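Tips for the workshop and kitchen end of robot arms: picking a gripper without regretting it

Skip to: Before you buy / Two fingers or four / Rehearse it on screen / Cameras / Controllers / Keeping it all clean

Most of these come out of a back workshop with one window and a kettle. A few were sent in by readers, and the worse the spelling, the more useful the tip tended to be. If you are trying to get an arm to pick up a spoon, a spanner or somebody's lunch, start at the top. If you only want to know how to get tomato seeds out of a finger joint, go to the bottom.

Before you buy

Make a list of the ten things you want picked up and put the real objects in a washing-up bowl. Take the bowl with you to every demonstration. Sales people will offer you a foam cube. Decline the foam cube. Everything on earth can pick up the foam cube, including my nephew.

Weigh the heaviest thing in the bowl, then weigh the gripper, then add them together before you look at what the arm can lift. I once bolted a lovely big Rurneck hand onto a small arm and found I had a machine capable of lifting its own hand and feeling sorry for itself.

Ask how the fingertips come off. If the answer involves a tool that comes in the box, you will lose the tool. If they pull off with a bit of a grunt, buy that one.

Check the cable length with the arm at full stretch and the wrist turned. Benvinda Azevedo wrote in to say she does this with a piece of string taped along the arm, and moves it through its whole range by hand with the power off. I have copied her ever since and have stopped buying extension leads.

Two fingers or four

A plain two-finger gripper is the wooden spoon of the business. It is dull and cheap and you will reach for it most days. Set it up with soft pads and it will handle jars, boxes, screwdrivers and most vegetables with a bit of dignity left in them.

Hands with proper fingers look marvellous and take up your whole September. I had the Prustari four-finger hand on loan and spent the first evening just getting it to let go of a tea towel. It did very well on mugs, passably on a paintbrush, and it treated grapes as a personal matter.

My scores over 57 tries each, same arm, same bowl of objects, same bad temper:

Filleo two-finger, soft pads: 50 picked up and put down where I wanted
Prustari four-finger: 41, though it looked better while failing
Kļaviņa suction cup: 38, nearly all the misses on anything with fuzz or a seam

For suction, wipe the object first. A dusty jam jar lid is no friend to a rubber cup. Peaches you can forget about altogether.

Thin flat things (coins, playing cards, slices of anything) are where money disappears. Before buying a clever hand for them, try sliding the object to the edge of the board and taking it from there. It costs nothing and works with the dull gripper.

Rehearse it on screen

Valentin Oprea talked me into doing dry runs in a simulator, and I resisted for a year on the grounds that I had a perfectly good bench. The bench now has a dent in it.

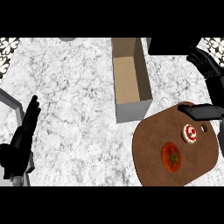

Comparing hands in a simulator is cheap, and dropped crockery costs you nothing but pride. Load the same kitchen every time, put the same things in the same places, and change only the hand. Give it a mix of shapes to think about: a whole tomato and a flat round slice on the same cutting board will tell you more than a tray of identical blocks, as the one wants to roll and the other wants to stay put for ever. Keep an eye on the thumb as well as the fingers. With a hand as big as the black one there, the thumb can be hanging over the board while the fingers are off towards something else, and on a real worktop that is how you lose a tomato you weren't even after.

Put a box in your practice kitchen, with the lid off and proper sides. Reaching down into a box is a different job from reaching for something on a flat surface, and the knuckles of a fat hand will find the walls before the fingertips find the floor.

Don't trust the simulator about squashing. Mine thinks a ripe plum is a snooker ball. Use it for reach, clearance and elbows, then do your squeezing on the bench with fruit you were going to make into jam anyway.

Save every run with the name of the hand in the file name. "test_final_new2" has cost me a whole weekend, and I still don't know which gripper it was.

Cameras

One camera looking down and one on the wrist is plenty for a bench. I had four at one point and spent most of my time dusting them.

Stick a bit of coloured tape on each camera and the same colour on its plug. Do it before you crawl under the bench.

Shiny things confuse cheap depth cameras. If you are having trouble with a saucepan or a chrome socket, turn the lamp to face the wall and try again before sending the camera back with a rude note.

Mount the overhead one on something that isn't the bench. Every time the arm stops sharply the bench shivers, and if the camera shivers with it you will be chasing a fault that lives in the furniture.

Wipe lenses with a clean glasses cloth. Not the tea towel. The tea towel has been places.

Controllers

Try the stop button first, on every controller, every time. Try it with the hand you don't write with. If you have to look down to find it, move it.

I timed myself doing the same small job (mug from shelf to mat) with three controllers. The gamepad took 114 seconds, a pair of tracked gloves took almost 272, and the little copying arm that you move by hand took 12 once I had got the knack. The gloves were easily the most fun and I sent them back.

Turn the speed down to a quarter for any new gripper. You'll be bored, and you'll also keep your mugs.

If your arms ache after ten minutes, raise the chair before blaming the controller. The gamepad people can ignore this one.

Keeping it all clean

Food and finger joints don't mix. A disposable glove over the hand works nicely on four-finger types if you go up a size and put a rubber band at the wrist, well clear of anything that turns. On two-finger grippers use the corner of a sandwich bag on each pad.

Tomato seeds in a joint: let them dry, power off, then a soft old toothbrush. Going in wet just pushes them further along.

Soft pads go tacky after a few weeks. A little washing-up liquid and warm water brings them back, pads off the gripper, and dry them properly overnight. Dusting them with flour does work for an afternoon. After that you have made glue.

Label the toothbrush.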